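# indeck-festivals

Film festival results, cleaned up, one row per award or selection. Started from the Losex listings dump, then a lot of hand fixing.
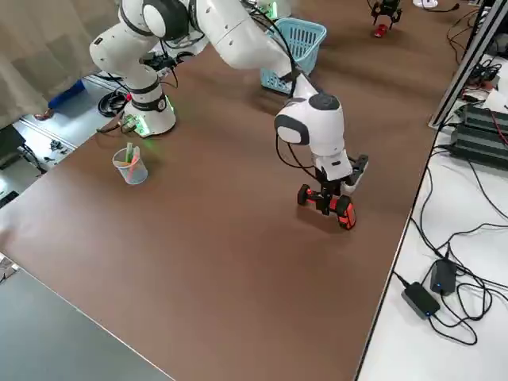 Current build: 30/10/2025. 1,170 rows, 621 distinct films. Shorts and docs mostly, features are patchy.

## Files

- `awards.csv` - wins only
- `selections.csv` - in competition, no prize (or no prize yet)
- `people.csv` - directors, composers, editors
- `fixes.md` - what I changed by hand, incomplete, sorry

## Columns

`film_id`, `title`, `title_orig`, `festival`, `edition`, `category`, `result`, `person_id`

`result` is one of 4 values: `won`, `mention`, `nominee`, `selected`. Anything else is a bug, open an issue.

## Known problems

- Composer credits. Festivals spell the same name three ways. Merged the obvious ones, didnt touch the rest.
- Stondilov changed its category names in July. Old names kept as is, mapping is TODO.
- Benkirane short film rows have no `edition`. Source page is gone.
- "Best Score" and "Best Composer" are seperate categories here. Don't merge them, some festivals give both.
- Monthly online festivals are in. Filter on `festival` if you only want the in-person ones.

## Usage

Plain UTF-8, comma separated, quotes around titles. Excel mangles the accents, import it as text.

## License

CC BY 4.0. Credit Korkor Ayaaba / Indeck. Corrections welcome, link to the festival's own page pls, not a press repost.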